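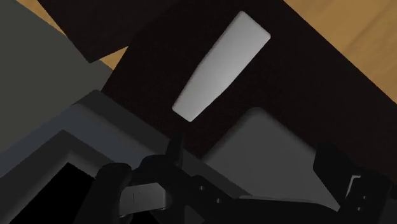 Unit 7: Buying the thing
Planning and Budgeting for Automation
Course notes, Branwen Skyrme

Read these before the October session and bring a calculator. The one on your phone will do, though it does tend to get lost under the messages.

1. Where we have got to

By now your group has a task (a block to be picked up and put somewhere else), a simulated cell to try it in, and an opinion about grippers. In the simulator the gripper was free, the bench was free, and if you drove one finger through the other you pressed reset. This unit is where you find out what all that costs when a supplier is involved.

Keep your simulation files. You will need the part sizes, the reach and the finger opening for your request for quotation, and if you don't write them down now you will be guessing them at midnight.

2. The price on the front page

Suppliers quote the arm. The arm is the handsome bit. For the cell in our case study, Zamerdale, the arm came to 48 per cent of what was spent by the end of the first year. The first draft of the budget had it down as nearly everything, with a line at the bottom reading "sundries".

The sundries were:

Gripper and fingers. Standard fingers fit a standard part. Zamerdale had seven part shapes, and the standard fingers fitted four of them.
Mounting plate between arm and gripper. A small flat piece of metal with holes in it. It will be the last thing to arrive.
Stand or bench. It has to be stiffer than the furniture you own.
Guarding and the safety assessment. Get these quoted together, by someone who has seen the room.
Cables, air supply, and the electrician to connect them.
Software licences. Ask whether you are paying once or every year. Ask again in writing.
Training for two people. One will leave.
Spares.

Put each on its own line with its own figure, even if the figure is a poor one. A poor figure can be improved. "Sundries" just sits there until the invoice comes.

3. What the simulator can save you

A fair amount, if you use it before you order. Things worth settling on screen:

Does the gripper open wide enough for your largest part, with room to spare on both sides?
Can it come down at an angle without the housing hitting the bench or whatever is standing next to the part?
Does the arm reach the far corner, or only nearly?
If the part lies skewed, can the wrist turn enough to match it?

Things it will tell you cheerfully and wrongly, unless somebody has worked hard on the model: how slippery the part is, how much a cable pulls, and how long a cycle takes once a nervous operator has turned the speed down. Allow for these in the budget as trial time. Yupin Chuensuk, who ran the purchasing side at Zamerdale, put 36 hours of trial time in her second draft. Her manager took it out. It was all used anyway, and came out of somebody else's budget, with a certain amount of correspondence.

4. Comparing quotes

For the exercise you have two quotes, from Anden and from Srithong. They have been laid out so that they can't be compared line by line, as quotes generally are. Your first job is to rewrite both on the course template.

Watch for the following. Anden includes delivery but only to the kerb. Srithong includes installation, and defines installation on page 4, where it means less than you would hope. Anden's gripper is listed without fingers. Srithong's warranty starts on the day of dispatch, so a crate left in the corridor over the summer is using it up nicely.

Neither supplier is being dishonest. Both will answer a direct question, so ask direct ones.

5. Timing

Work backwards from the day you need the cell running. Leave a gap between delivery and first use, and don't let anyone fill it with a visit from the board. The Custska project booked its opening event before it had ordered the mounting plate. The guests were shown the simulation on a large screen and by all accounts enjoyed it.

6. To hand in

One side of paper per group, with:

the full cost over the first year, line by line
the two lines you trust least, and who you would ring about them
one thing you checked in simulation that changed what you would order
your choice of supplier, in a sentence

Groups who write "sundries" will get it back.

Reading for next time: the handout on maintenance contracts. It is dull, and people who skip it end up paying for call-outs.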